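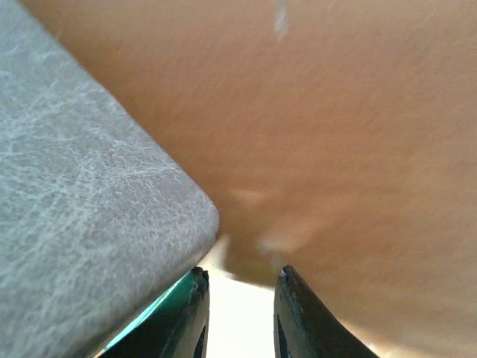 Figure 9. Rounded corner of a gray textured cover against a tan surface.

Section 4: Fitting and Caring for Your Kumora Cover

This section applies to Kumora covers in gray crackle finish, used with Bodstead writing pads, portfolios and desk boxes. If you bought the smooth finish, go to Section 5.

4.1 Before you start

You will need:
The cover
The inner board (supplied flat in the same carton)
Two soft cotton cloths
A clean table with at least 30 inches of clear width

The crackle pattern is part of the finish. The fine whitish lines and lighter streaks differ from one cover to the next, and two covers ordered together will not match line for line. The pattern may fade toward a rounded edge, and the surface there can look a little smoother and darker than the middle of the panel. Neither of these is a defect.

Note: A mark you can feel with a fingernail is a scratch or a cut. See 4.5.

4.2 Preparing the table

1. Clear the table and wipe it with a dry cloth. Crumbs and grit under the cover will press into the outer face.
2. If the table has been oiled or waxed, wait until no color comes off on a white cloth.
3. Lay the second cloth flat where you plan to work.
4. Place the cover on the cloth with the crackle side down and the open edge toward you.

Caution: Do not drag the cover across a bare wood surface. Lift it by two opposite corners and set it down.

4.3 Inserting the board

1. Let the cover and board sit in the same room for 30 minutes. A cold cover is stiff at the corners.
2. Hold the board with its beveled side up.
3. Slide the board into the open edge, long side first, until it stops.
4. Reach inside and push the two far corners of the board into the corners of the cover. They should fill the rounded shape without a pocket of air.
5. Press along the long edge with the flat of your hand, starting at one corner and working to the other.
6. Fold the tuck flap over the board and smooth it down.
7. Turn the cover over and check the long edge by lining it up with the edge of the table. It should run straight from corner to corner.

If the edge bows outward, the board has gone in at an angle. Pull it halfway out and repeat steps 3 to 5. Do not trim the board to make it fit.

Note: The corners are meant to stay rounded. Creasing them to a point will split the coating, and splits of this kind are not covered by the warranty.

4.4 Regular cleaning

1. Remove loose dust with a dry cloth. Wipe along the length of the panel.
2. For finger marks, dampen the cloth with plain water and wring it out well.
3. Wipe again with the dry side of the cloth.
4. Leave the cover standing open until it is fully dry before you put it back on the table.

For heavier marks, use Wendt cover soap, item 1650. Mix one capful into 500 ml of lukewarm water and apply with a cloth. Do not pour the mixture onto the cover. Rinse the cloth and go over the same area once more with plain water.

Do not use furniture polish, alcohol wipes, nail polish remover or melamine sponges. Polish collects in the crackle lines and turns yellow.

Caution: Do not leave a damp cover lying on an unfinished or oiled tabletop. Color can pass in either direction, and it shows most on the lighter parts of the finish.

4.5 Small repairs

Scratches that have not gone through the coating can be filled with the gray stick in the Cernari touch-up kit, item 578.

1. Clean the area as in 4.4 and let it dry overnight.
2. Rub the stick lightly across the scratch.
3. Wipe off the extra with a dry cloth, keeping clear of the pale lines nearby.
4. Leave for 30 minutes before handling.

Try the stick on the tuck flap first. The gray dries slightly darker than it goes on.

A coating that is lifting or peeling at a corner cannot be repaired at home. Remove the board and return the empty cover to the Bodstead service desk, marked for the attention of Roksolana Hnatiuk, with your order number on a slip inside the flap. Keep the board. Replacement covers are sent without one.

Text and procedures in this section: Danylo Kostiuk. Revised August.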